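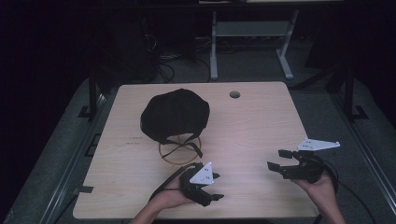
Workstation Inspection Before Equipment Purchase

Site: Brelemstead, hand-held gripper stations
Inspected: Friday, first shift
Purpose: decide what has to be fixed, replaced or budgeted before the second station is ordered
Marking: OK / Fix / Buy / Hold

1. Table and surface

1.1 Top is level and does not rock when leaned on — OK
Comment: Checked with both forearms resting on the front. No movement.

1.2 Corners rounded, no splinters or raised grain — OK

1.3 Surface free of marks that could be mistaken for a start position — Fix
Comment: There are faint reddish marks on the wood. Clean off if possible. If they do not come off, note them on the station sheet so the next inspection does not list them as new.

1.4 Grommet hole clear — OK
Comment: Ask for the same hole on the second table. Zandulik charges extra to drill one after delivery, so it should go on the first order.

1.5 Brackets on the side of the table tight — Fix
Comment: One bolt turned by hand. Tightened during the visit. Recheck in August.

2. Hand-held grippers

2.1 Fingers open and close fully on both units — OK

2.2 Finger tips not worn through — Hold
Comment: Left unit shows more wear than the right. Still usable. Price a spare set of fingers now and order when wear reaches the line on the gauge.

2.3 White top plates seated flat, no cracks — OK
Comment: Plates are cheap compared with the grippers. Two spares per station should be part of any order.

2.4 Operator can hold each unit palm up and palm down without strain — OK
Comment: Tested over a full work block. The operator asked for a break at the end of it, same as on the last inspection.

2.5 Replacement cost on file — Fix
Comment: The quote on file has run out. The last price was 755 per gripper, without cable. Get a new one from Wikanden before the budget closes.

3. Cables

3.1 Gripper cables reach the whole table without pulling — OK

3.2 No cable crosses the work area between the hands — OK
Comment: Both cables leave toward the operator's side, one to each side. Keep it this way on the new station.

3.3 Floor cables gathered and off the walking path — Fix
Comment: Tangle of black cable on the floor beyond the table, on the left, and more behind the metal stand. This was on the last list too. Needs floor covers or a tray. Allow 320 for covers and ties, both stations together.

3.4 Spare gripper cable on the shelf — Buy
Comment: None found. One bad cable stops the station. Order two.

4. Floor, rails and posts

4.1 Metal rails on both sides sit flat — OK

4.2 Rails easy to see for someone walking up to the table — Fix
Comment: Metal rail on gray carpet. Add bright tape along the length. No purchase needed, tape is in the supply room.

4.3 Post feet stable — OK

4.4 Room for a second station with a clear exit path — Hold
Comment: It fits on the drawing, but the drawing leaves out the stand. Measure again with the stand in place before signing anything for a table.

5. Lighting

5.1 Table evenly lit — OK

5.2 Area beyond the table lit well enough to see cables — Fix
Comment: Too dark back there. Ask the building for a price on one more ceiling fixture. If the answer is slow, a floor lamp will do, as long as its cord goes under the covers in 3.3.

6. Practice objects

6.1 Soft items available — OK
Comment: Black cap in use. The loose strap makes it a good test of a careful grip. No need to buy more.

6.2 Flat items available — OK
Comment: Tan ring in use. Thin items lying flat are slow to pick up and put the most wear on the fingers, so plan finger spares by how often these are scheduled.

6.3 No sharp or breakable items in the set — OK

7. Budget notes

Lei quoted 3,282 for a complete second station: table, rails, posts and two grippers. The quote does not cover floor covers, spare plates, spare cables or lighting. Ask whether the grippers can be bought separately, as the Wikanden price may be lower.

Order now: two gripper cables, floor covers and ties.
Order with the second station: spare plates, grommet hole.
Wait: finger sets, second table.

Open items from this list must be closed before the purchase request goes in. Items 3.3 and 5.2 come first.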